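Célula de arrumação Vilden: perguntas frequentes sobre a paragem por colisão
Atualizado em 31/1/18

O que significa a paragem com o código 300?
O controlador detetou contacto inesperado num dos dois braços e cortou o movimento. O código não distingue entre a mesa, um recipiente e um frasco pulverizador.

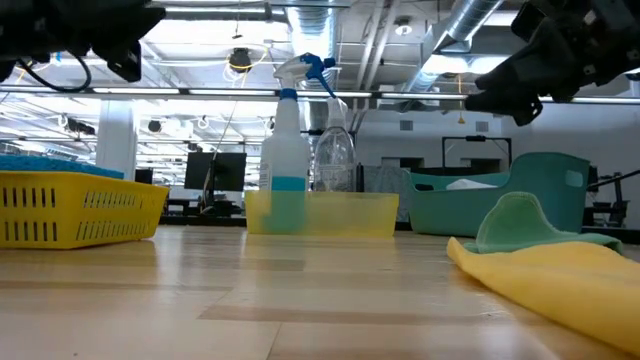
O braço que não registou contacto também para. Fica travado na última posição até ao rearme.

Posso retirar objetos da mesa durante a paragem?
Só depois de premir a emergência e aguardar 5 segundos. Em novembro, na instalação de Rurkside, um operador retirou um pano com a célula apenas em pausa e o braço retomou o ciclo. Não houve feridos.

Porque falha a preensão dos pulverizadores?
O gatilho saliente altera o contorno calculado pelo módulo Plerkia. Com o frasco deitado, os dedos podem fechar sobre o gatilho em vez do corpo. 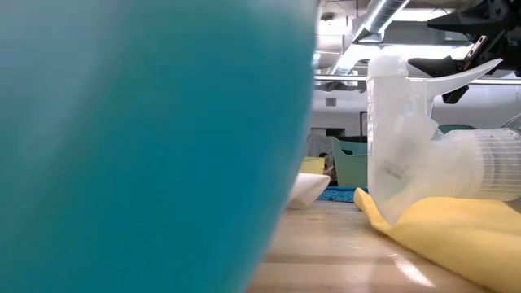

Cabeça de pulverizador deitada sobre pano amarelo, com a garra junto ao gatilho.

Quantas tentativas são permitidas?
Três. À quarta, a célula exige rearme manual.

A quem comunico a avaria?
A Janka Sýkora, assistência Hrubý, com o registo do controlador em anexo.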